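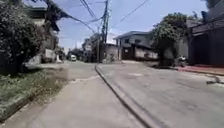
Street view down the paved road, strong sun-and-shade contrast, slightly soft focus.

Print this page | E-mail this page

Graren Street Set – README

Welcome! Graren is a small set of outdoor road images we put together to try out cameras and drive controllers for Skendberg, our sidewalk delivery robot. If you work on small wheeled robots and you are tired of clean lab floors, we think you will have a good time with it.

What we compared

We ran 2 cameras, which we call Buenaventura (wide lens, fixed focus) and Emen (narrower lens, autofocus). Both fed the same controller, and the controller had one job: find the strip of pavement it should stay on and hold to it. Bienvenido Bautista wrote the controller, and Stela Căpraru did the labels with Jomar Dumlao.

The set has 400 labeled images from 10 streets. We held back 100 of them for testing, so please don't train on those!

What makes these streets fun

Edges, mostly. On the road in the opening picture a dark raised line splits the pavement into a pale strip on the left and a rougher gray area on the right, and it gets wider as it comes toward the bottom right corner. The left side has a concrete curb as well, partly hidden under dry grass and leaf litter. Our first controller loved the dark line and paid almost no attention to the curb. Jocelyn Pascual fixed that by giving the two kinds of edge separate labels, and the difference in steering was a joy to watch.

Shade is the other big one. The big tree on the right throws a dark shadow on the ground, and early versions treated shadows like that as holes. The current one is much calmer – still not perfect near gates.

Labels

road: any paved surface the robot may drive on
edge_low: curbs, raised joints, broken borders
verge: grass, dry growth, leaf litter
fixed: walls, poles, gates, buildings
mover: vans, motorcycles, people, animals
unsure: use this freely

Please take "unsure" seriously. Small bright shapes far down a street often can't be named, and a guess does more harm than a blank. Blurred images stay in the set too, and so do their labels.

Known problems

Overhead wires have no label yet. Maribeth Lumbao has a draft for them and would love comments.
Patches and cracks count as road in most files, but some from May still have them under edge_low.
Emen hunts for focus when branches hang close to the lens. Buenaventura doesn't, and it is our pick for the next round.

Last edited 12/18/22. Send fixes to Maribeth – even one bad curb line is worth a note.

Print this page | E-mail this page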